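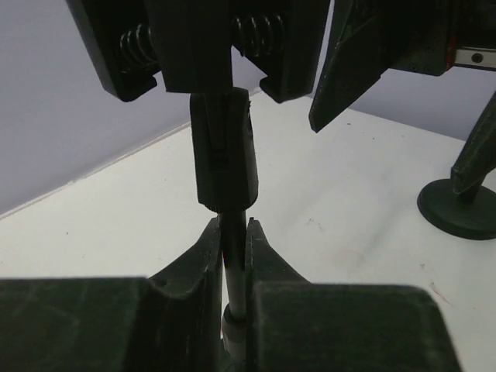

Zusent Museum Display Case, Tabletop Model

The Zusent tabletop case is intended for the display of small archaeological objects, including ceramic figurines, carved stone, shell ornaments and textile fragments. It is supplied to museums, university collections and historical societies by Dullus.

Construction
The base is powder-coated steel with a removable inner deck. The hood is made of laminated safety glass and lifts away in one piece. Two people are required to remove it.

Climate control
A drawer beneath the deck holds silica gel cassettes, which may be changed without opening the display space. Cassettes are conditioned to the humidity requested by the borrower or lender - please state this when ordering.

Lighting
Lighting is optional. The standard fitting is dimmable to 50 lux and has a color temperature of 3000 K. Textiles and feather work should be shown at the lowest setting.

Object mounts
Mounts are not included. Brass and acrylic mounts can be ordered separately from the Fluvcombe workshop, which requires the dimensions and weight of each object.

Sizes
Small: 300 mm internal height, 1 shelf
Large: 600 mm internal height, 3 shelves

Orders and loans
Cases are built to order. Institutions may also borrow a case for a traveling exhibition through the Trujillo loan program. Applications for the spring period close in March.

Page last revised 22 Jul 2021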